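The arm that tidies my desk (on a good Monday)

I never meant to spend a summer teaching a robot to put the scissors away. I'd joined the shared workshop in Erkville to fix a bicycle, and I did fix it, sort of, but the arms were right there along the benches and I'm weak. By the second week the bike was leaning in my hallway and I was signed up for a regular evening slot.

The person to blame is Leidy Henao. She built her first arm on a kitchen table in Cáceres, out of printed parts and motors she'd begged from a mate, and she still talks about it the way other people talk about their first car. When I asked her what a beginner should try, she didn't suggest stacking blocks. "Do something that annoys you at home," she said. Well, that was easy! Pens all over the desk, every day of my life.

So that's the job. Pencils, markers and scissors go into the pot. It sounds like nothing, and I'd promised everyone at home it would take a weekend.

Pencils came first and they're kinder than you'd think, as long as they're lying still and you come at them across the middle. Markers are fatter and roll if you so much as breathe on them. I lost two whole evenings to one marker that kept wandering off towards the edge while the gripper closed on thin air.

Scissors, though. Oh, scissors! They've got two loops, a pivot that flops about and most of the weight where you don't want it. Pick them up by the handles and they hang at whatever angle they fancy, so the arm can be in exactly the right place and the blade is still pointing somewhere else. My code knew where the gripper was and hadn't a clue about the pointy end.
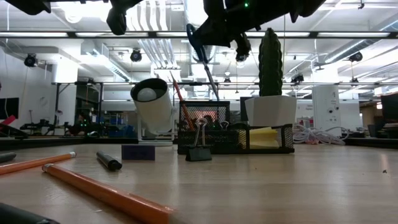
Forty goes and a cup of tea

Jhonatan Villanueva sorted me out in the end. He'd been soldering at the next bench and finally wandered over, mug in hand, and asked why I was aiming the gripper at the pot. Aim the tip, he said. Lift, wait for the swing to die down, look again, then work out the offset from there.

I put in a two-second pause and ran it 40 times. Before, I'd been getting five in the pot if I was lucky. With the pause I got more than half, and I whooped so loudly that somebody switched off the bandsaw to see who was hurt.

The fingertips needed a rethink too. I'd printed mine hard and shiny, and Leidy swapped them for a pair with a softer pad from a little firm called Makura. Best £49 I've spent on this, and I say that as someone who still hasn't bought new brake blocks.

I've got the slot again through September, and the next thing on my list is paper clips. Leidy says I'll hate it.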